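Frage: Lohnt sich der Tag der offenen Tür bei Juketti mit Kindern (8 und 11)?

Gestellt von Sajib Liyanage

Hallo zusammen, im September macht Juketti in Clenddale wieder die Türen auf und zeigt die zweiarmigen Roboter. Meine beiden liegen mir seit Wochen in den Ohren. War schon mal jemand da? Sieht man da wirklich was oder steht man nur hinter Absperrband? Und muss man sich anmelden?

2 Antworten

Antwort von Tharushi Patwary, 17. Juli 2023

Ja, ich war letztes Mal mit meiner Nichte da und fand's richtig schön! Anmelden musst du dich, es gab 142 Plätze, und die waren ziemlich schnell weg. Wir hatten die Gruppe mit Selvaraj Bepari, der erklärt mit viel Geduld (auch zum dritten Mal, danke nochmal). Aufgebaut ist alles wie eine kleine Küchenecke -- Tassenständer, Miniofen, so Sachen, die Kinder von zu Hause kennen. Meine Nichte wollte vor allem den Stift sehen:
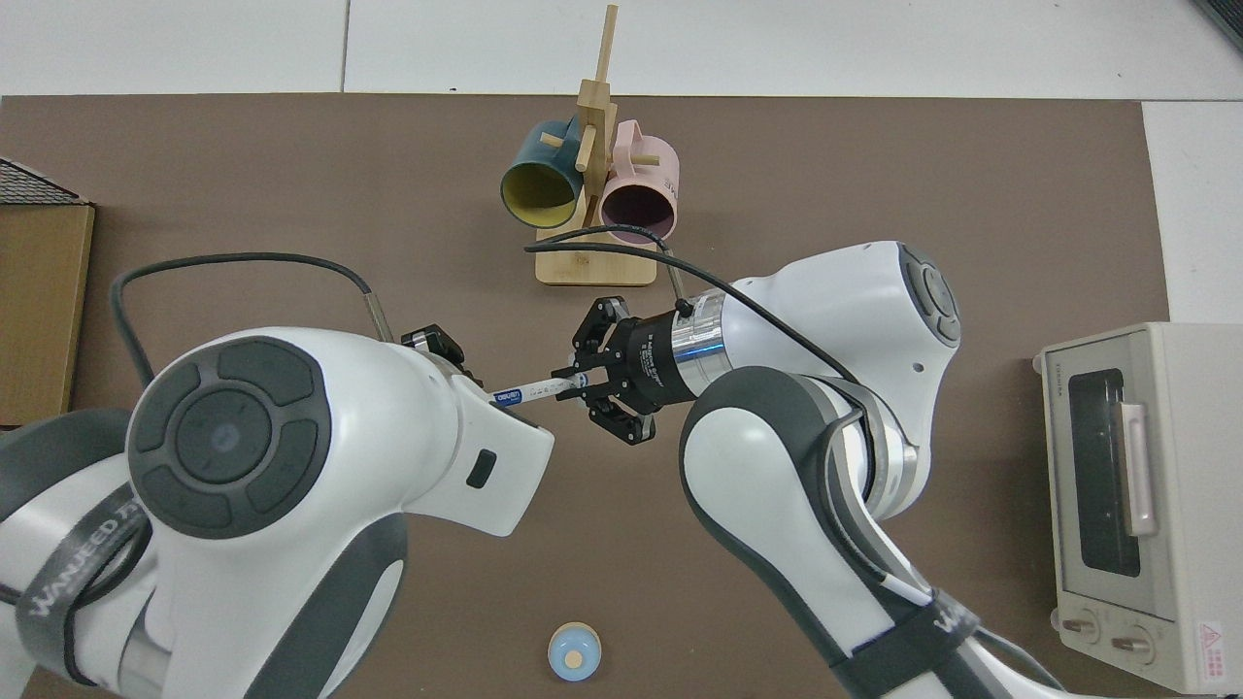

Beide Greifer am Tisch, der Stift dazwischen

Rechne mit Wartezeit. Die Arme sind nicht schnell, und zwischendurch wird viel geredet. Mit acht wäre meine da wohl nach 4 Minuten zappelig geworden, mit elf ging es prima. Am spannendsten fand ich persönlich den Tellerständer, da kommt ein Greifer von oben an den grauen Teller heran und man hält unwillkürlich die Luft an.

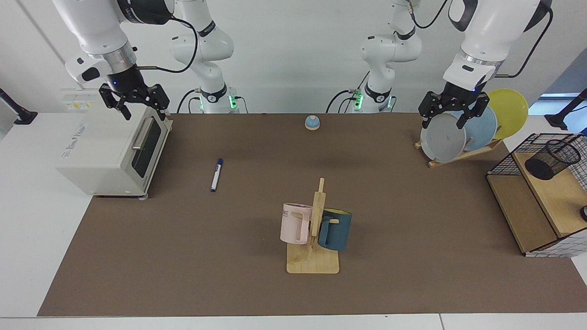

Foto: Shiuli Sivakumar / Juketti

Fragen durfte man jederzeit stellen. Meine Nichte wollte wissen, ob man die blaue Klingel auf dem Tisch auch mal drücken darf -- durfte sie leider nicht, die Arbeitsfläche ist für Besucher tabu. Absperrband gab es aber keins, nur eine Linie auf dem Boden. Ach ja, und nehmt Jacken mit, die Halle ist zugig. Ein Bild hab ich noch, da hat der eine Greifer was kleines Dunkelblaues zwischen den Fingern:
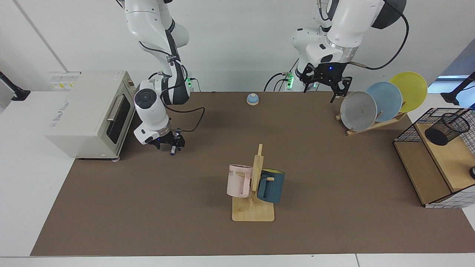
Antwort von Tharushi Gazi

Bin nicht die Tharushi von oben, nur zur Info :) Parken kannst du vergessen, nimm die Buslinie 157 ab Ferthorpe, die hält direkt davor. Essen gibt's nur am Automaten. Ob es diesmal wieder Kindergruppen gibt, weiß ich nicht, ruf lieber an. Kulkarni macht übrigens auch so was, da war ich aber noch nie.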